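Priddale Community Help > TV, Aerials and Recording

Recorder loses the start of programmes after aerial change

Posted by genden_hill, 8/13/22

I have a Freeview recorder with a 500 GB disk, fed from a loft aerial through a passive two-way splitter. The other leg goes to the bedroom set. Last month I replaced the downlead and moved the splitter from the loft to the cupboard under the stairs. Since then, series recordings start late, sometimes by several minutes, and a few are listed as failed with no reason given. Live viewing on the same channels is fine on both sets. Signal strength on the recorder reads 80 on the main public service multiplex and a little less on the others. Quality reads 10 on its own scale, the top mark.

I have already done a full retune and deleted and re-entered every series link. The disk is a third full. Standby is set to the low power mode, as it always was. Is this a signal fault, or is the box on its way out?

Bogdan

If quality is at maximum and live viewing is clean, the aerial is not the first suspect. Look at how the box decides when to start. With accurate recording switched on, it does not go by the clock. It waits for a "now running" flag sent by the broadcaster, and it needs a tuner awake on the right multiplex to see that flag. A full retune can pick up the same channel from two transmitters and store the weaker copy in the 800s or, worse, put the weaker copy in the normal slot. Your series link may then be attached to a version that is only just receivable in the evening.

Check in this order:

– Note the UHF channel shown on the signal page for each multiplex and compare it with the published list for your transmitter.
– If any differ, clear the channel list and tune manually, one multiplex at a time.
– Delete the series links again after tuning, then set them from the guide.
– Turn off low power standby for a few nights and see whether the failures stop.

I would also switch accurate recording off for one test, with padding of two minutes before and five after. If the padded recording is complete, reception is good enough and the fault lies in the flag or the wake-up.
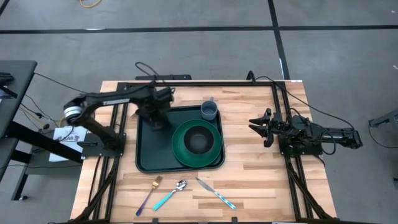 Two-arm bench with green tray

On the disk: a failing drive usually shows as stutter or freezing in playback of recordings that started on time. A late start on its own is poor evidence of it. Some boxes do slow down when the recordings list is very long, but at a third full I doubt you are there.

junder_tv

get a new box, mine did this and the new one doesnt. recordings are all on catch-up anyway

Priddale_Mast

Agree with most of what Bogdan says, but measure the downlead too. Strength readings on these boxes are uncalibrated and 80 could mean almost anything. Moving the splitter changes which length of cable is shared – a poor joint at the stairs now affects both sets where before it might have affected one. Remake the plugs and check that no strands of braid touch the centre core. If you are close to the transmitter, try a 10 dB attenuator on the recorder input as well, as too much signal can cause dropouts on some multiplexes and not others. Leave it in for an evening and look at quality, not strength.

Contact the moderators | © Priddale Community Help | Back to top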